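Clilano Community Help > Catering and kitchens > Staff and rotas

Robot arms on the veg prep, what happens to people's jobs and who is meant to look after the things?

Posted by Grethe Østergaard

Hi all, quick one before my shift, sorry if its a mess. I run the kitchen at a training centre, six of us on the team, 98 lunches on a normal day. Since August we've had Wekari arms on the small counter doing the simple pot work. Corn cobs mostly so far. Plate to pot, pot to plate. Management want them on the rota "as a member of the team" (their words) from next month and I've been asked to write up who does what.

Corner counter, normal kitchen kit, pot and plates and the blender all within reach. No special room or cage or anything.

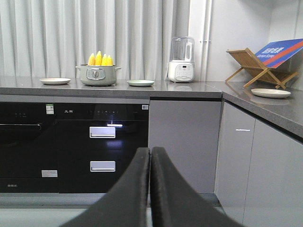 So my problem is mostly people. Two of mine did the veg and boiling for years. Both now spend half the morning laying stuff out for the arms, then standing there in case. One likes it. The other says she's gone from cook to babysitter and I can't really argue. Same grade, same pay, but the job description still says "prepares vegetables and side dishes". Nothing in there on robots.

Also the timings. By hand you grab a cob, drop it in, done, you're talking to someone while you do it. With the arms everything has to be put out first and the lid off and nothing in the way. Then it's one cob per gripper. Fine for what it is. But my rota assumes a person can leave corn and go and answer the door, and I don't know if I can assume that now.

What a normal go looks like, one gripper over the pot and the other at the green plate: 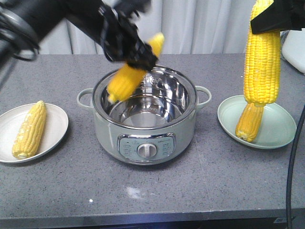
What I need to know

- Does the watching count as a duty? Should it be written down as one?
- Who cleans the grippers, kitchen or the supplier?
- Has anyone changed job descriptions for this and did staff get a say?
- Anyone put them on the rota with a name?? Feels daft to me.

Thanks, will check back after lunch service.

3 answers

lambrakis_kitchens

We went through this at Lambrakis, bigger kitchen, 11 staff, arms on portioning and not on pots. Going to go through yours in order, typing on my phone so bear with.

Watching is a duty. Write it down. We didn't and for eight weeks it was whoever happened to be nearest, which meant the same lad every day because he's too polite to walk off. Now it's a named slot on the rota, an hour max then swap. People stop paying attention after an hour, I do anyway.

Cleaning. Read your contract. Ours says supplier does anything inside the arm, we wipe down whatever touches food or goes over it. Ask Wekari in writing what you're allowed to use on the finger pads. Don't let anyone guess with the degreaser. And if they don't say the pads are ok for food, stop and find out before anyone eats from it.

Job descriptions, yes we changed them. Sat down with each person for twenty minutes before HR got hold of it. Glad we did. One of ours wanted out of it completely and moved to pastry, another took on the setting up and restarting and got a small bump in pay for it. Your cook who says babysitter is telling you something, ask her what she'd like to be doing with that hour. Might be sauces. Might be she wants the training and hasn't been offered.

Name on the rota, no. Put it under equipment same as the ovens. Someone has to be responsible for the counter and if the rota says the robot is on veg then on paper there's no one there.

Last thing, keep the hand skills up. We do Mondays without the arms. When ours was down for a fortnight we had two new starters who'd never done a full portioning run and it was horrible.

potwash_pete

had the zoketti ones at my old place. waste of counter space imo. we just boiled the corn

mags_in_catering

Not a manager, I'm one of the people stood next to it so a diffrent angle. What annoyed us wasn't the arm, it was finding out from the delivery note. If you haven't told your team about next month yet do it today.

Agree with the one hour swap. Would add, make sure whoever is watching knows how to stop it and has done it themselves, with their own hand, not just been shown. And let them stop it without having to explain why. We had someone get told off for that once and after that no one would touch the button.

Pay wise ask for it in writing if duties change, union rep can help if you've got one.

Comment from Grethe Østergaard

Brilliant, thank you both (and Pete). Equipment list it is. Speaking to the two of them tomorow, and emailing Wekari re the pads now. Mondays by hand is going in as well, if I can get it past the office.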